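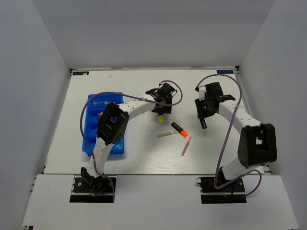

Rimuma stationery sorting, progress to the end of May
Prepared by Leonilde Coelho for Wian Mokgethi

You asked for a plain account of where the marker work stands, so I have left out the chart that went into the last report. I don't think it showed what we said it showed.

The task is still the simple one: markers lying on a white table are to be put away in a plastic tray. We planned 600 rounds for this period and finished 164. Of those, 87 ended with every marker in the tray. The other rounds mostly ended with a marker left on the table, or lying across the rim, which the Hekska team would like to count as put away. I have not counted it. A marker on the rim rolls off as soon as the tray is lifted.

Blue trays were agreed in the spring and I have no quarrel with them. The markers are another matter. Those with bright caps are easy to find against a white top and I suspect they flatter our results. The plan promised pale caps and clear barrels as well, and Kwan has yet to deliver any. Until they come, I would not repeat the claim that the method works for "general stationery" – it has been tried on a narrow choice of pens.

Spending is on course, apart from 3000 set aside for the second table at Inach. I would hold that back. One table is not yet busy enough to justify another.

For the next period I propose finishing the remaining rounds, with the tray moved to a new place every Sunday, and adding the pale markers when they arrive. Please let me know whether the rim cases should be reported separately. Hekska will ask again.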